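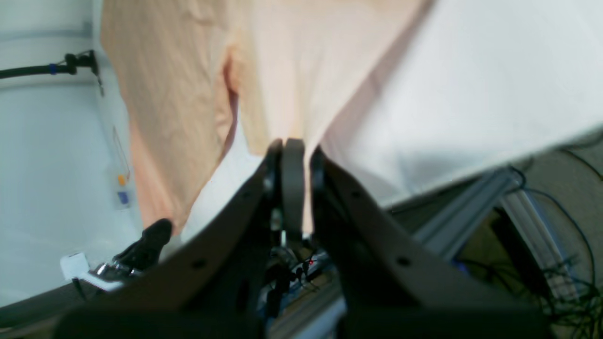

Washing synthetic bedding at home, and what ends up in the drain. A thread on filter bags versus inline filters, after running both on the same machine. 1/9

Setup: a Hisen front loader, 40 °C synthetics program, liquid detergent, no softener. Polyester sheets and one fleece throw. Two filters compared: the Unwood mesh bag and the Fikre inline canister on the drain hose. 2/9

Load size matters more than I expected. A half-empty drum lets the cloth fall farther and rub harder. Fill it to about a hand's width from the top and the lint in the canister drops visibly.

Spin speed made little difference to lint. It makes a large difference to drying time, so I leave it high. 4/9

The bag keeps fibers in, but it also keeps detergent in. Sheets came out stiff along the folds until I added a second rinse. Don't pack it past half.

The canister needs cleaning every 2 weeks at our rate. Let the cartridge dry first, then brush it out over the trash. Rinsing it in the sink sends everything where you were trying not to send it. 6/9

Cost: the canister was 420 with fittings, the bag a small fraction of that. Renters will want the bag. It needs no plumbing.

Trorkomel sells a finer cartridge for the same housing. It clogged on the fleece and the machine threw a drain error. Fine for sheets only. 8/9

Still to test: cold wash with the short program. Will add to this thread in June once the new hose clamp arrives. 9/9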